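3.2. La zona de la sala de estar y la recogida de los juguetes

La segunda zona que estudiamos en las viviendas fue la sala de estar. Como se explicó en el apartado 3.1, la cocina tiene lugares bastante fijos para cada objeto, y las personas que participaron en el estudio casi no dudaron al nombrarlos. En la sala de estar la situación es diferente. Los juguetes pequeños llegan a ella desde otras habitaciones, se quedan sobre la mesa o el sofá durante un tiempo variable y después vuelven a su lugar, o no vuelven. Este movimiento ha recibido poca atención en los trabajos sobre orden doméstico, que en general se ocupan de los muebles y de la ropa.

El inventario completo de las viviendas de Avby y Brarcombe contiene 1764 objetos. De ellos, 514 se registraron en la sala de estar, y 207 de estos últimos fueron clasificados como juguetes. La clasificación se hizo según el uso que declararon los habitantes y no según el material o la forma. Por este motivo, algunos objetos que un observador externo llamaría adornos aparecen en nuestra tabla como juguetes, y también ocurre el caso contrario. Cuando dos habitantes de la misma vivienda dieron respuestas distintas, se anotaron las dos y el objeto se contó una sola vez, en la categoría de la persona que lo usaba con más frecuencia.

Para el análisis distinguimos tres tipos de recipiente: la caja abierta, la caja con tapa y la bolsa. La caja abierta es el tipo más frecuente en la sala de estar. Los habitantes la prefieren por dos razones que se repiten en las entrevistas. La primera es que permite ver el contenido sin tocarlo. La segunda es que se puede dejar encima de una mesa durante la recogida y trasladarla después con todo lo que contiene. En Brarcombe, una de las familias explicó que la tapa de su caja anterior se había perdido y que no la buscaron, porque sin ella la caja resultaba más cómoda.

La mesa tiene en este proceso una función que no habíamos previsto en el diseño inicial. Supusimos que los juguetes pasarían directamente del suelo o del sofá al recipiente. En la práctica, en muchas viviendas la mesa sirve como superficie intermedia: primero se reúnen allí los objetos, se separan los que no son juguetes, y solamente entonces se guarda el resto. Durante esta fase conviven sobre la misma superficie objetos de categorías muy distintas. En la vivienda de Avby que tomamos como caso de referencia, la superficie es gris y está estampada con estrellas, y sobre ella se puso una caja blanca abierta, de paredes levantadas. El sofá azul queda justo detrás de la mesa, de modo que la distancia entre el lugar de juego y el lugar de recogida es muy corta (figura 4). 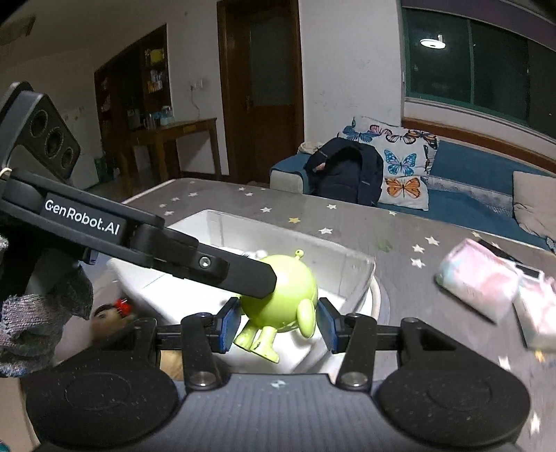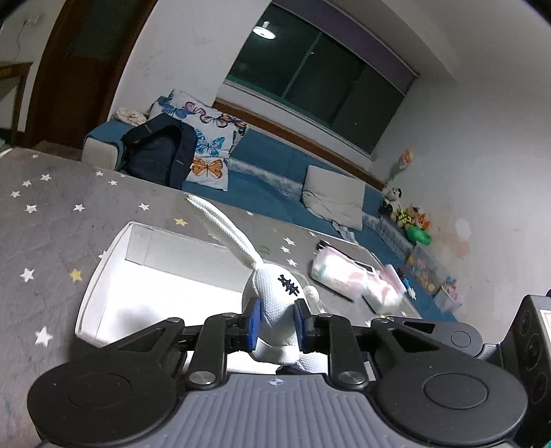

Figura 4. Recogida de juguetes en la sala de estar de la vivienda de referencia (Avby). Primera imagen: figura de extraterrestre de color verde lima, delante de la caja blanca. Segunda imagen: conejo de peluche blanco, sobre la caja abierta.

Los dos juguetes de la figura 4 representan bien los extremos de la categoría que denominamos «personajes». El extraterrestre tiene el cuerpo redondo, las piernas cortas y una pequeña antena en la parte superior de la cabeza. Su silueta es compacta y ocupa poco espacio en cualquier posición. El conejo, en cambio, presenta unas orejas largas, que en la segunda imagen se extienden en diagonal y pasan por encima del lado más lejano de la caja. Esta diferencia de forma es importante para nuestro argumento, pues los habitantes no describen los juguetes por su tamaño sino por la manera en que «caben». Un peluche de orejas largas puede entrar en una caja en la que, según la misma persona, ya no entra un objeto rígido más pequeño. Hemos llamado a esta propiedad tolerancia de forma, y la tratamos con más detalle en la sección 4.

Otro aspecto que conviene señalar es la presencia de marcas de uso. Las piernas del extraterrestre muestran algunas rozaduras oscuras. En el protocolo de registro, las marcas de este tipo se anotaron en una columna aparte y no se intentó explicar su origen. Nuestra intención era comprobar si los juguetes con marcas visibles se guardaban en un lugar distinto de los demás. Los datos no permiten afirmarlo. En las entrevistas, varias personas dijeron que separan los juguetes «viejos», pero en el inventario estos aparecen mezclados con los otros, en los mismos recipientes y sin un orden reconocible.

La superficie intermedia muestra también los límites de la clasificación. En la primera imagen, cerca de la caja se encuentra una pequeña cabeza de muñeca de pelo oscuro, con un lazo rojo, y a la derecha de la mesa hay dos paquetes de color rosa y blanco, probablemente de pañuelos de papel. Los paquetes pertenecen sin duda a otra categoría, si se confirma esta lectura, y en el inventario corresponden a los productos de higiene. La cercanía entre ambos grupos de objetos no es excepcional. En 44 de los registros de la sala de estar encontramos al menos un producto de higiene a menos de un brazo de distancia de un juguete. Los habitantes no consideran esta situación como desorden. El término que emplean es «lo que está por la mesa», una expresión que agrupa los objetos por su lugar y no por su uso.

Algo parecido sucede con el sofá. En el caso de referencia se encuentran sobre él un cojín blanco con mariposas estampadas y otro de color beige, apoyado en el respaldo, además de una prenda de abrigo de color azul marino. Los cojines se registraron como textiles fijos de la sala. La prenda planteó más dificultad, ya que su lugar declarado suele ser la entrada de la vivienda o un armario. Decidimos conservarla en el registro de la sala de estar con la indicación «de paso», la misma que usamos para llaves, bolsos y correo. El esquema de Nurkholm, del cual partimos para construir nuestras categorías, no prevé esta indicación y obliga a asignar cada objeto a una habitación única. En nuestra opinión, tal decisión simplifica la tabla, pero oculta una parte considerable de la vida cotidiana de la sala.

En cuanto al orden de la recogida, las respuestas fueron poco uniformes. Algunas personas empiezan por los peluches, con el argumento de que llenan el fondo y protegen lo que se pone encima. Otras los dejan para el final y los colocan sobre las piezas rígidas, donde se pueden comprimir con la mano. Las dos estrategias aparecen tanto en Avby como en Brarcombe, y no encontramos relación con el número de habitantes ni con la edad de los niños. Sí parece influir la altura de las paredes de la caja. Con paredes bajas, los peluches se ponen casi siempre al final, y se acepta que una parte del juguete quede fuera. Esta observación es todavía provisional, dado que la altura se midió solamente en las viviendas de la segunda visita.

Por último, debemos mencionar una limitación del vocabulario. En las fichas del proyecto Espiritu, la palabra «caja» se aplicó a todo recipiente rectangular de paredes rígidas, sin tener en cuenta si había sido comprado para guardar juguetes o si procedía de otro uso. Durante la revisión de las fichas intentamos recuperar esta información y no fue posible en todos los casos. Por ello, las comparaciones entre recipientes que se presentan en la sección 4 se refieren únicamente a la forma y a la presencia de tapa.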